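A Morning at the Drokham Dairy Open House

I have been meaning to get over to Drokham for years, and this February I finally made the drive, with a thermos of coffee and my old barn boots in the back. The Hutchins farm opens its doors once a winter, and if you milk cows anywhere near Armont you really should go (they feed you, too!).

We started in the milking parlor, a double 14 that had just finished the morning shift, and then wandered over to the feed alley. I spent far too long there asking about corn silage. They chop a little longer than we do at home, and they push feed up 5 times a day – I came away thinking our three is on the stingy side.

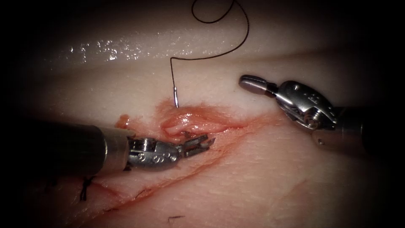

After that came the part I had driven all that way for, the fresh cow pen. Every cow stays there for 2 weeks after calving, with plenty of bunk space and deep sand to lie on. Cow 1609, a big, friendly Holstein with one white ear, followed our group along the rail the whole time and tried to eat my map.

Lunch was chili and cornbread in the machine shed, and the folks from Anholm had a table by the door with samples of their mineral mix. I took a bag home and haven't opened it yet. If you go next year, park by the lower gate and wear something warm, as the wind comes straight across that yard.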